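Skivby Tabletop – README and shopping notes

What's in here

Skivby is our little play-food set: short recordings of one robot arm picking things up and putting them down on a white table. This README covers the files, but mostly it covers money, as that's what people write to me about (fair enough, I asked the same thing before we started!).

The first release has 70 recordings. Each one comes with a wrist view and an overhead view.

What I'd budget for

We planned on $2000 for everything except the arm. Cameras took the biggest bite, then the table and mounts. The felt ketchup is my favorite thing we own, and soft props like it are kind to gripper fingers.
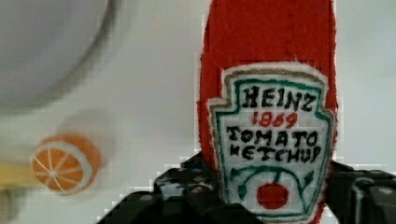 Fingers are where I got the plan wrong. I put down one spare set and I'd now put down 2, plus a bit extra for cables – the Jesen mounts we picked need longer ones than you'd guess. Order those early. Ours took 18 days to show up.

The toaster oven is the bulky item on the list, so measure your table before you buy one. You still want space left over for a plate, a bowl, a cup and the food. 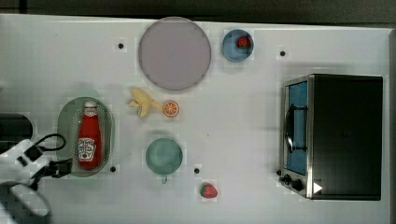
Still on the wish list

- A second table, so we can set up Phromma (the next release) without clearing this one
- Better lights, quote from Pliltham due in July
- More fruit

Prices move around, so check the budget sheet in the docs folder before you copy my numbers.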